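Gripping cans with a small home-built arm: workshop tips

These notes cover a two-finger gripper on a bench-built arm, used for moving canned goods between a counter and the floor. The arm is an Ogola kit with the stock elbow and a replacement wrist. The gripper is our own, third revision, driven by one servo through a rack. Most of what follows applies to any parallel gripper with a camera at the wrist. The notes assume you have the arm moving and homed already.

Start with unopened cans

A full, sealed can is the easiest cylinder in the house to practice with. The wall is stiff, the weight is known from the label, and both ends are flat. An empty can dents at forces a full can ignores, so force settings worked out on full cans should not be carried over. We keep a separate profile for each.

Do not start with glass jars. Do not start with paper cups either, even full ones. The wall gives before the force reading changes enough to be useful, and the lid comes off under side load.

Finger pads

Bare printed fingers slip on a lacquered label. Things we have tried, in the order we tried them:

Self-adhesive foam, 3 mm. Good grip for a day or two, then the face shears off the backing.
Bicycle inner tube, glued with contact cement. Lasts well. Leaves marks on light labels.
Cast silicone pads. Best of the lot. Wipe with isopropyl alcohol before a session.

Shape matters more than material. A flat pad touches a cylinder along one line, and the can can pivot on it. A shallow V cut into each finger gives two lines of contact per side and the can centers itself as the fingers close. Cut the V for the largest can you plan to lift, then check that the smallest still touches both faces.

Wrist camera placement

Mount the camera so that the fingertips show at the bottom of the picture at all times. It costs some view and saves a lot of guessing. With the camera looking down past the fingers, a held can shows its lid nearly square on, and tilt is easy to read from the rim: an even rim means an upright can.

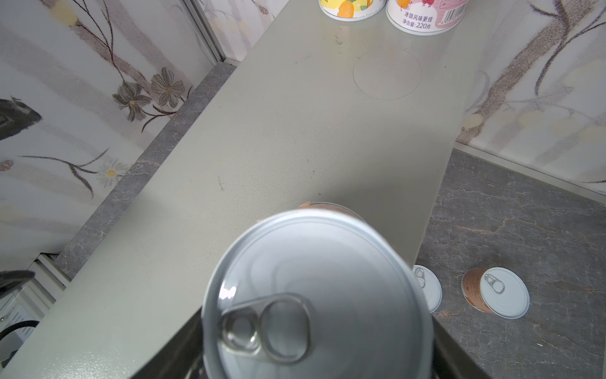
Can in the grip over the counter, ring pull toward the wrist.

Focus is fixed on most cheap modules. Set it for the lid of a held can and let the far end of the counter go soft if it must. Lock exposure as well. Auto exposure will chase the shine on a metal lid and darken everything else as the can enters the grip, and any color threshold you set will drift with it. Lock white balance at the same time.

Use the can's own features. The pull tab is a reliable marker for rotation. If you need labels facing front on a shelf, find the tab first, then store the offset between the tab and the front of the label. The offset is not constant between cans, so read it for each one.

Closing force

Current limit on the servo is enough for this job; a load cell is not required. Our procedure:

Set the limit to the lowest value at which the fingers close fully with nothing between them.
Place a full can on the counter and close on it at mid height.
Raise the arm 15 mm and hold for 6 seconds.
If the can slides, add one step of current and repeat.
When it holds, add two more steps and save.

Our full cans needed a limit of 400 mA with silicone pads. Yours will differ with gear ratio and pad. Do not run the servo at its stall limit for longer than the lift itself. Once the can is up, drop to a holding value, or the case will get hot enough to soften a PLA mount. We lost one bracket that way in February and reprinted it in PETG.

Floor picks

Picking from the floor is a separate problem. The arm is near full extension, backlash at the shoulder is magnified, and the wrist arrives lower or higher than commanded by several millimeters. Three things help. Approach from directly above for the last part of the move. Come down slowly and stop on contact, using the shoulder current as a crude touch sensor. Store floor height as a measured value for each tile, not as a single number for the room.

Cans lying on their sides need their own routine. Grip across the body, lift clear, rotate the wrist, and set the can down upright before regripping. Trying to carry it sideways to the counter works until the can is not quite centered in the fingers.

Check the joints in the floor. A can set down half on a joint will rock when the fingers open.

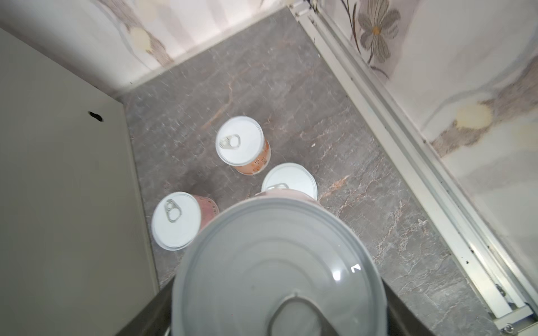
Spacing is the most common cause of a spoiled floor sequence. Each finger needs room for its own thickness plus the opening travel, on both sides of the can. Measure this with the fingers fully open and write it on the gripper in marker. When one can is already in the grip, the parts of the floor behind it are blind. The large can here covers most of a smaller one standing to the right of center, leaving part of its white lid and a sliver of the side, and a detector trained on whole lids will miss it. Take a clear picture of the floor before the pick, keep the positions from that picture, and do not overwrite them with anything seen while loaded. Patterned stone floors with light veins also produce false edges, so reject any candidate that is not close to a circle in the size range of your cans.

Door tracks and trim

Add keep-out zones for anything raised: sliding door rails, baseboards, cabinet sides. A finger that catches a rail at low speed will usually stall safely. A can that catches one gets pushed out of the grip at an angle and rolls. We pad each zone by the radius of the largest can.

Wiring

Run the camera cable and the servo leads down opposite sides of the forearm. Leave slack at the wrist for a full turn in both directions. Our first loom was a Curkusari ribbon set, which cracked at the crimp; silicone-jacketed wire has held up. Fasten it with hook-and-loop tape so it can come off for pad changes.

Parts files

The finger drawings, V-block template and current logs are in the Urkum gripper folder, revision 3. The pad mold needs a draft angle on the long sides, missing from the older file. If you downloaded it before May 11, 2022, replace it.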